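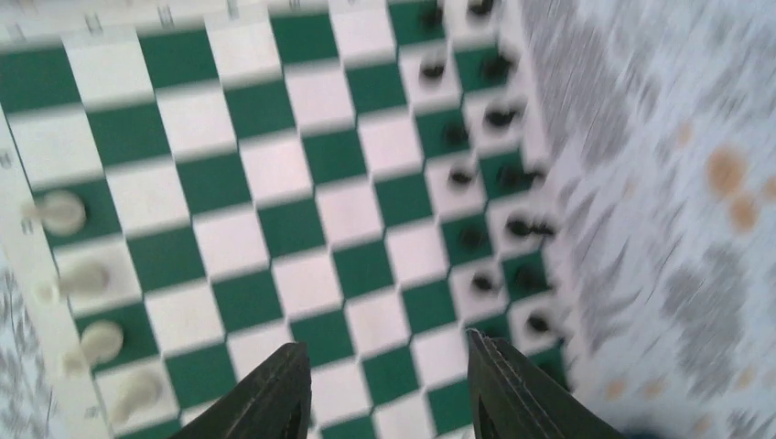 Black pieces down the side of the board, green and white squares.

Right, a thread about "chess makes you cleverer", which I have now been told by a school newsletter, a podcast advert and my dentist, all since the start of May.

I like chess. I've played it badly since I was nine. I'm putting that first so the replies can skip the bit where someone tells me I'd understand if I gave it a go.

What set me off was a flyer from a company called Sial. They sell an after-school chess course to primaries round Eltow. The flyer says children who take it "think up to four times faster". Faster than what? Than whom? Thinking about what?

Watch the "up to", by the way. A bus is up to four times faster than walking. It's also sometimes parked.

I wrote and asked for the study. Fair play, they replied. The study is a survey of parents, filled in at the end of term, by parents who had paid for the term.

278 replies. They put that number in bold, as though a lot of people ticking a box turns the box into a test. One of the questions was "Have you noticed your child becoming more focused?" I'd have ticked yes as well. You want to have noticed.

No comparison group. No children doing drama, or football, or sitting in the library with a biscuit. So even if every one of them did get sharper, you couldn't say the chess did it. They also all got older. Children do tend to improve at sums while they're at school being taught sums.

Then there's who signs up. If you run an optional club that costs money and finishes after pick-up time, you get kids whose parents can pay and can collect late. You may also get kids who already like sitting still and working things out. Test them against the rest of the year and of course they look good. They'd have looked good in week one.

Someone always brings up grandmasters here. Grandmasters have astonishing memories for chess positions. Put the pieces down at random, in a way that couldn't come up in a game, and much of the advantage goes. That's old, well-known research. They've got very good at chess, which I'd have thought was impressive enough.

The word people use is "transfer". You practise one thing and it's meant to leak into other things. It happens a bit when the two things are close together. From bishops to fractions is a long way for anything to leak.
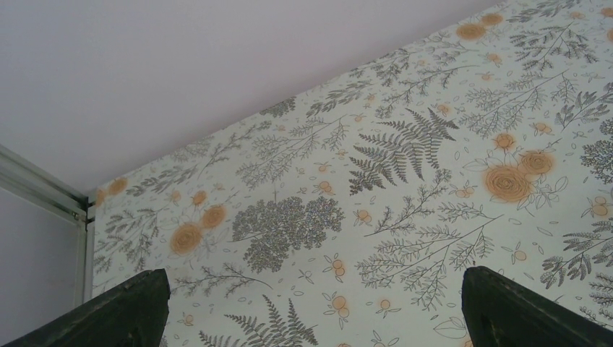
And it's the same sales pitch every time, only the hobby changes. When I was little it was learning an instrument. Then it was the puzzle games on the little handheld consoles. My mum did crosswords for years because a magazine told her they'd keep her brain young. She was good at crosswords. She still couldn't find the car.

The one that really got up my nose is Grendska, which is an app. It gives you a "brain age". I did it on Tuesday after a bad night and it said I was old. I did it again straight away and I'd got seven years younger. Either I'm a medical marvel or I'd worked out where the buttons were.

It then offered me a subscription so I could hang on to my gains.

I moaned about all this to Shazia Kakakhel, who has run the chess club at Pedville Primary for ages and doesn't charge for it. I half expected an argument. She said she's never once told a parent it helps with maths, and when they ask her she says "it helps with chess".

What she does say is that some of them learn to lose without flinging a rook. I asked if she had data on that. She told me to get lost.

Þórarinn Kragh pushed back when I posted a shorter version of this last week, and I promised I'd put his side. He says that if a slightly silly claim gets a head teacher to pay for boards and a warm room, the kids end up with boards and a warm room, so why pick at it?

I've thought about that one. My trouble is what happens when somebody does check. You've told the school it'll raise the scores, the scores don't budge, and the club gets cut for failing at a job it should never have been given. Had you said "they enjoy it and it's quiet", there'd be nothing to fail.

Also the money's coming from somewhere. If it's the reading support budget, I'd like a better reason than a flyer.

Before anyone says it: no, I can't prove chess does nothing for your brain. I don't have to. The people charging for it are the ones who said it does, and they said four times.

Things I'd ask if your school gets one of these flyers. Who was it compared with? Who did the measuring, and were they selling it? Did anyone look again a year later? What else could the kids have been doing in that hour?

Sial, to be fair to them a second time, say they're "reviewing the wording". I'll post the new flyer if it turns up. My bet is it'll say "up to three times".

Muting this for a bit now, I've got a game on the go and I'm a knight down.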